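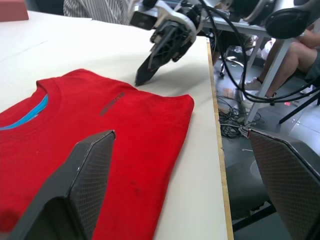

Lulik list / Methods and results

The corner-first runs are finished, so I can answer the question from last week with numbers. We had 1,772 grasp attempts in the log when I stopped, and the policy trained with the extra wrist views does better than the base one, mostly on shirts. The gain comes from picking the first grasp point. On a T-shirt laid out like the red one, the neckline opening and the sleeve end both give a raised or rounded edge, and the base policy goes for either one with no clear preference. The new one goes to the sleeve side more often, and the second arm then has an edge to work with.

Kyung-tae Ji wrote:

> Before I move our setup over to this, can you say whether the
> gain holds on small cloths too? We mostly do towels at
> Ternbridge, and our one try with the Seok labels gave us nothing.
> Also, did you keep the background fixed? Ours changes all the
> time and I don't want to find out in December that it matters.

On small cloths the gain is there but it is small. I would not switch for that alone. A bunched cloth has no clear corner from most angles, so the extra views don't add much until one arm has picked it up and opened it out a bit. We scored that first lift separately and left it out of the corner results.
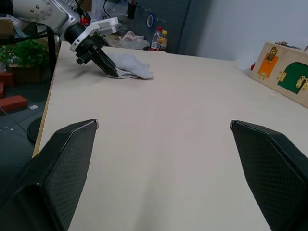
White cloth in the far gripper, near fingers open.

On the background - no, we did not keep it fixed. Things on and near the table got moved between runs and we logged that only as a yes/no flag. I split the results on the flag and saw no difference I would trust. If yours changes more than ours does, set aside 30 episodes with your own clutter and test on those before you train anything.

The Seok labels mark one corner per cloth. That is probably why you got nothing. We relabeled 216 episodes with every corner that could be seen, and let the loss take the nearest one.

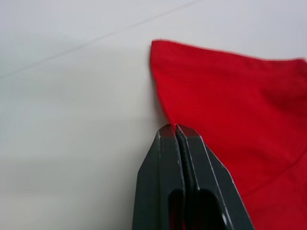

With one label, the policy was being marked wrong for going to a perfectly good corner. It learned to aim between them and closed on flat cloth. With all the corners marked, that error mostly went away, even before we added the wrist views. So if you only have time for one change, make it the labels.

Two things I have not settled. The approach height is still set by hand, and the two arms use different values. And Evitz scores a grasp as good when the fingers close, which counts a lot of empty ones. I changed ours to check again after a short lift, so please don't compare our table with the older Evitz one line by line.

I'll put the label files and the split in the shared folder on 1st September. The training config is there already, under version 2. Let me know if it doesn't load.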